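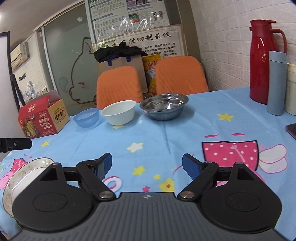
Section 4. Laying the children's table

4.1 Before you start

Use this section each time the small dining table at Kullthorpe is set for a meal. The printed tablecloths are kept in the Jimirden cupboard, second shelf. Adult place settings are covered in Section 6.

4.2 Putting on the cloth

1. Wipe the table top and dry it with a clean towel.
2. Unfold the cloth with the printed side up. On the light blue cloth with the pig character and stars, the pig should face the side where the children sit.
3. Smooth the cloth from the middle outwards.
4. Check that it hangs evenly. A long drop on one side is easily pulled by a small child.

Note: wash printed cloths at 40 degrees and hang them up. Do not iron over the design.

4.3 Bowls and plates

1. Stand the bowls in a row along the far side of the table — plastic, ceramic, steel.
2. Use the plastic bowl for fruit or dry snacks, the ceramic bowl for warm food and the steel bowl for salad or peelings.
3. Look over every plate before it goes out. Greyish marks tend to gather at a raised rim and are often missed in a quick wash.
4. Send a marked plate back to the sink. Scrub the rim with a soft brush and a little bicarbonate of soda, then rinse.

Caution: a steel bowl heats through quickly. Do not fill it with hot food where a child can reach it.

4.4 The thermal pitcher

1. Rinse the pitcher with warm water.
2. Fill it to 2 cm below the neck and close the pouring lid.
3. Place it at the side of the table, with the handle towards the adult who will pour.
4. After the meal, empty it, rinse it and leave the lid off overnight.

Caution: keep the pitcher upright. The lid is made for pouring and will leak if the pitcher is laid down.

4.5 Replacements

Chipped bowls go in the Gremis box by the back door. Write the item on the Ríos sheet, code 901 for bowls and plates — other codes are on the back of the sheet.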